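Search this site Search Type and hit enter

How I Fold Laundry on the Bed (Dark Load Edition)

I used to leave the dark load for last, which in my house meant it lived in the basket until I needed socks and went digging. Then my friend Polyxeni stayed with us for a week in March and folded an entire load on the guest bed while telling me a very long story about her cousin's wedding, and I thought, well, okay, if she can do it while talking I can do it with a podcast on! So I stole her system, changed a few bits (sorry, Polyxeni), and now I do it every Friday after dinner.

You need a bed, a lamp, and 40 minutes. I have done it in less, but then I end up with the T-shirts all crooked and I'm annoyed on Monday.

Step 1. Make the bed first

I know, I know. But folding on top of a lumpy comforter is miserable, everything slides into the dips and you lose things. Pull the covers flat and smooth them out with your arm. A light or bright bedspread is best for darks, by the way. I have a navy one too and I once lost a black tank top on it for most of an evening.

Step 2. Dump and shake

Tip the whole load out at the foot of the bed and give each thing one good shake before you put it anywhere. Shake pants from the waistband, hard, so the legs snap straight. This takes out more wrinkles than you'd think (I own an iron and could not tell you which closet it's in).

Step 3. Sort by shape

Polyxeni sorts by person. I tried it and kept stopping to work out whose gray T-shirt was whose, so I sort by shape now: long things, square things, small things. Pants and leggings go up by the pillows, tops in the middle, and socks and underwear down on the side where I'm standing. Whose is whose can wait until everything's folded.

Step 4. Pants

Close the button and any snaps first. If you leave them open the waistband flops around and the fold never sits right. Lay one leg on top of the other, smooth the seat so that pointy bit at the crotch tucks in, then fold the hems up to the waistband and fold once more. For a drawer I do one extra fold so they'll stand up on their own. Thick jeans won't take the extra one, so mine go on the shelf.

If the fly is bunching, run your thumb down the seam before you make the first fold. I skipped that for years and always had a weird lump in the middle of the stack.

Step 5. Socks

Black socks are the worst part and I will not pretend otherwise. Hold each one by the cuff end and let it hang, so you can see how long it is and what the knit looks like. Then lay them all out flat in a row, toes pointing the same way. The pairs show up pretty fast once they're side by side, ribbed with ribbed and fine knit with fine knit.

Don't ball them! It stretches out the cuffs. Put one on top of the other, fold the toe to the middle, fold again, done. Any singles go in a little bag on the closet door, and I check that bag once a month or so.

A black sock going toe-up on the pink bedding, next to what looks like black pants with a brass-colored button: 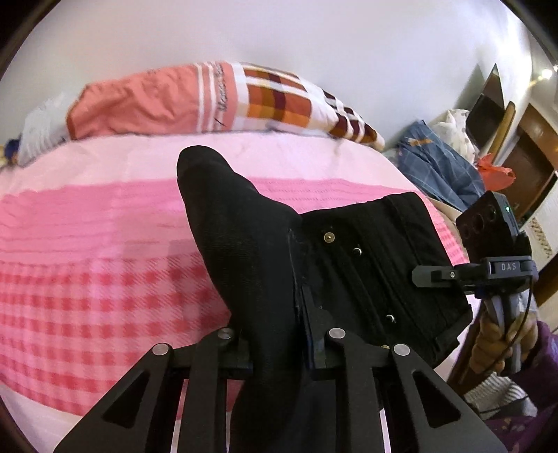

Step 6. Put it away right now

Same night, before you sit down. Carry the piles over one at a time, biggest first, and file the pants with the folded edge up so you can see every pair when you open the drawer. If I leave a stack on the chair "just for tonight" it's still there the next Friday with a sweater on top of it.

Next up I want to have a go at fitted sheets. Mine are currently rolled into a sort of burrito, so if you have a method that works for deep mattresses, please leave it in the comments.

Get new posts by email. Enter your address and press Subscribe. You can unsubscribe at any time.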